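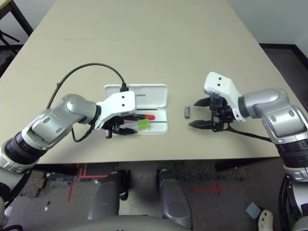

Left gripper over the open pencil case, right gripper open toward the small gray cylinder.

Bekance sells its two-arm packing kit as a service contract. The customer supplies a table and the items, and Bekance supplies the control software, called Kustard, and a technician for setup. We spoke with the firm's lead integrator about what the contract covers.

"We quote on item sets, and a pencil case is a good test set," the integrator said. "Pens are thin, erasers are soft, and anything cylindrical will roll if you grip it off center."

A standard order includes 100 recorded runs per item set. Sets with a hinged lid are quoted at 300, "because closing a lid is a separate skill and it gets tuned separately." Changing the table height means repeating the calibration, a job the integrator put at 44 minutes.
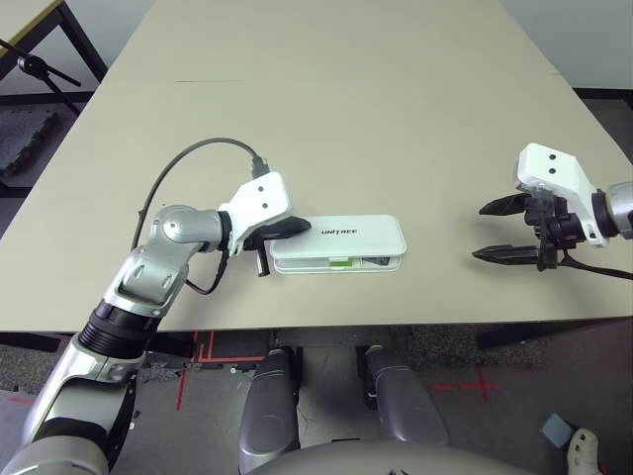 Kauppinen, which took the contract in October, was less satisfied with the paperwork. Its reply to our questions said the run logs were complete but arrived in a format its own tools could not open, and that the converter from Graseck cost extra.

The integrator did not dispute this. "The export is being rewritten. Until then we convert the logs on request, up to 205 files per order."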